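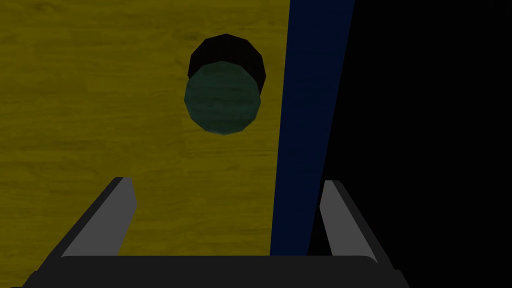 Winter wheat is in at last! We finished the low field at Stukumdale just before dark, sixteen days later than I'd hoped, and I've been sitting with my boots off ever since, feeling rather pleased with the whole business.

We went with Cetine again this year (I know, I know, I said I'd try something new) and it has never let me down on the heavy clay at the bottom end, so there we are.

For those who asked - yes, the top 59 acres are already showing green. You have to crouch down and look along the rows to see it properly, but it's there, and it cheers me up every single morning.

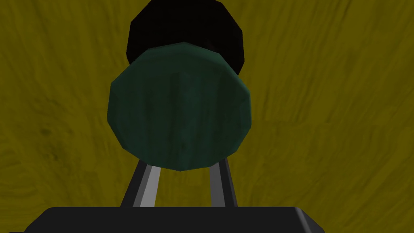 Rooks are my main worry now. They found the headland by the lane within a day of drilling and they've been pulling up seedlings ever since, so Wai-kit Lam next door has lent me his bangers and a very tatty kite. Dark green against mustard yellow, like the colours up there, is just how that headland ought to look by spring, with our wheat on one side of the hedge and his rape in flower on the other, if the birds leave us any.

Slugs next. I put traps out along the old grass strip and checked them after breakfast, and it's not too bad so far, though another mild wet week could change that. I'll look again before I think about pellets. 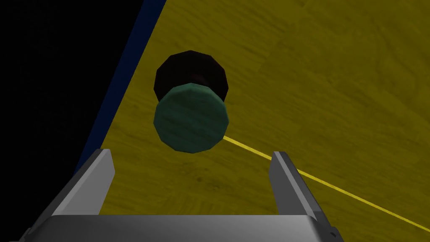
Farm diary, November 20, 2020

Ewes moved on to the stubble turnips this afternoon, all 200 of them, and they went through the gate like children let out of school. Fencing held. Next job is clearing the ditch by the Liao barn, which I'd like done before December if the digger's free.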